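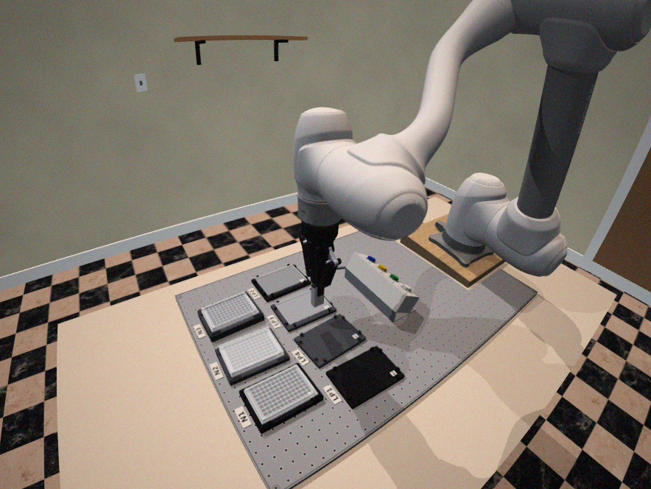
Simulated robot arm above labware on a perforated board

Looking after paperbacks at home

Fantasy series tend to be thick, and thick paperbacks wear out first. These tips are for ordinary reading copies. Anything valuable should go to a bookbinder.

Opening a new book
Stand it on its spine and let the covers fall flat. Press down a few pages from the front, then a few from the back, and work towards the middle. A 400-page novel takes 2 minutes and the spine won't crease at chapter three.

Loose pages
Run a thin line of PVA along the inner edge with a cocktail stick. Slide the page in, put greaseproof paper on either side and leave the book under a weight for 24 hours. Don't use sticky tape. It goes yellow and the glue creeps on to the next page.

Musty smell
Put the book in a lidded box with an open dish of bicarbonate of soda. Keep the powder off the paper. Bad cases can take up to 3 weeks. Change the soda if it clumps.

Shelving
Keep volumes upright and snug, but loose enough to pull out by the sides. Very fat ones can lie flat. Leave a finger's gap behind the row on an outside wall.

Price stickers
Warm the sticker with a hairdryer on low and peel from one corner. Jad Smadi wrote in to suggest a soft rubber for the leftover glue. It works well on glossy covers and badly on matt ones, where it leaves a shine.

Tips compiled by Intan Wattimena. Last updated 2026-07-29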